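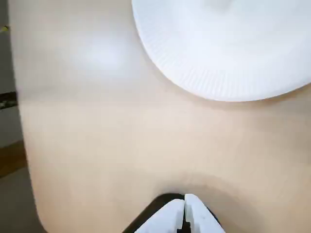 The Parking Deck at Tesholm

The top level of the parking deck on Ferry Street opens at 4:30 in the morning, and by a quarter to five in May there are usually a few tripods on it. From the northeast corner the view takes in the river, two bridges, the old grain terminal and the office towers behind it. Anyone who has bought a picture of Tesholm for a brochure, a bank calendar or a hotel website has probably bought one taken from there.

Nam-gil Myung has been coming up for eleven years. He parks on the level below so his car doesn't shake the floor when the engine fan runs, carries his gear up the ramp, and sets up against the fourth concrete post from the stairwell. He has 1119 pictures of the city for sale through Stokis, the agency that handles most of his work. By his own estimate two-thirds of them are skylines.

"I live off the same twelve buildings," he says.

His best seller was made on a morning he almost stayed home. It had rained until three, the forecast called for more, and the clouds opened for a few minutes before sunrise. The towers still had their lights on. The picture has been licensed 72 times, which is a lot for a city this size. Most of the other 1118 have sold once or not at all.

Skyline photography is a slow business and getting slower. When Myung started, a good city view might bring in a few hundred dollars from a single textbook publisher. Most of his sales now come through subscription plans, and his share of one download can be less than the cost of the toll on the Ferry Street bridge. He makes up the difference with real estate work and a regular contract shooting building sites for an engineering company.

Part of the trouble is that skylines expire. A new tower makes every earlier picture look old, and buyers notice. Two years ago the Moon hotel went up on the south bank, 31 floors with a round sign on the roof, and requests for views without it stopped within a season. Zofia Jasińska, who edits the cities collection at Stokis, went through the Tesholm files and marked about 800 of them as dated. They are still for sale, but they come up lower in searches.

"A bank doesn't want its own headquarters missing from the picture," Jasińska says. "We also get the opposite. A film researcher will call and need the river before the second bridge, at dusk, in winter, and then the old files are worth something."

She spends a good part of her week on captions. Contributors tend to write the same line again and again with the words moved around, hoping to catch every possible search. Skyline at dawn, dawn skyline, downtown at sunrise, sunrise over downtown. Jasińska allows one caption per view and asks for the direction of the camera, the names of the bridges and the month. Stokis switched last year to a keywording program called Cekon that suggests terms on its own. It handles weather well and geography badly. For several weeks it labeled the grain terminal as a castle.

Do-yoon Ha shoots from the other side of the river, mostly at night. She started with star trails, gave that up when the port put in brighter lamps, and moved to long exposures of traffic on the bridges. Her exposures run anywhere from four seconds to two minutes. She likes the hour after the evening rush, when there are enough cars to draw a line but not so many that the road turns into a white strip. Her tripod has a bag of gravel hanging from the center post because the embankment is windy all year.

Ha and Myung have compared notes for years and disagree on nearly everything. He brackets every shot and blends the files later. She works from one exposure and throws away whatever doesn't hold up. He thinks the grain terminal is the best building in the city. She crops it out.

Access is a bigger worry for both of them than gear. Narendra Srivastava, who manages the parking deck, lets photographers onto the top level as long as they pay for a space and stay behind the yellow line. The deck needs new waterproofing, and the top level will close for most of next winter. Rooftop bars are an option, but few open before noon, and some charge a location fee for anyone with a tripod.

Gun-woo Cho, the newest of the regulars, has been looking for a replacement. So far he has tried the footpath above the rail yard, where the fence is too high, and a hill by the water tower, where the view is good but a line of poplars hides the lower bridge from spring to fall. He plans to go back once the leaves are down.

Myung says he will work the riverbank for the winter and wait for the deck to reopen. A crane went up behind the terminal in April. The permit is for 26 floors.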